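Household chore automation

Household chore automation is the use of machines to do the everyday work of a home, such as washing dishes, folding clothes, clearing a table or taking out bottles. The term is also used for similar small jobs in shops and workshops. Some of these jobs have been done by machines for many decades. Others are still done almost only by hand.

Single-purpose machines

The washing machine, the dishwasher and the robot vacuum cleaner are the most common examples. Each one solves a single part of a chore. A dishwasher washes the plates, but a person must scrape them, place them in the racks and put them back in the cupboard. For this reason some writers make a difference between the "core" of a chore, which was automated early, and its "edges", which were not. The edges consist mostly of picking up things and putting them down in another place.

Handling of objects

To pick up an unknown object is easy for a small child and difficult for a robot. The machine must find the object, choose where to hold it, close the fingers with the correct force and not knock over what stands near. Bottles are often used in tests of this skill. They are cheap, and they are sold everywhere in almost the same form, but they still bring several problems. Clear plastic is hard for cameras to see, especially on a surface with a strong pattern. A thin wall bends when it is pressed. An upright bottle falls easily, while one that lies on its side can roll away. A full bottle and an empty one need a different force.
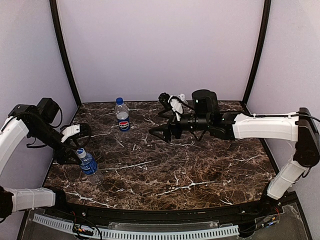

Two robot arms at a table with two plastic bottles, the left gripper at the neck of the clear one.

Many research setups use two arms, since a large number of chores need two hands. To open a cap, one hand holds the bottle and the other one turns. Folding a towel and tying a garbage bag are of the same type. Control of two arms is more complicated, because they can hit each other and must agree on the timing.

Trials

Results in the laboratory are usually better than results in real kitchens. In the Calero trial, led by Sneha Rajput, a two-armed machine was given 61 table-clearing tasks in furnished apartments. It finished 27 of them without help from a person. Most of the failures came from transparent or soft objects. The report, published on 7 Feb 2020, noted also that the machine needed over 20 minutes for a table which a person clears in 2.

In shops the conditions are more favorable, as the goods are known in advance and the light does not change so much. The company Vikeo tested a shelf-filling arm in December of the previous year. It worked well with boxes and cans but was stopped for bags of rice and flour, which changed their shape in the gripper.

Assessment

Opinions on the present state are divided. Mebrat Tesfamariam has argued that a chore should be called automated only when the person can leave the room, and that by this measure very few are. Rajput considers this too strict and prefers to count the minutes of human work saved.

See also: Sengar gripper; Robot vacuum cleaner; Dishwasher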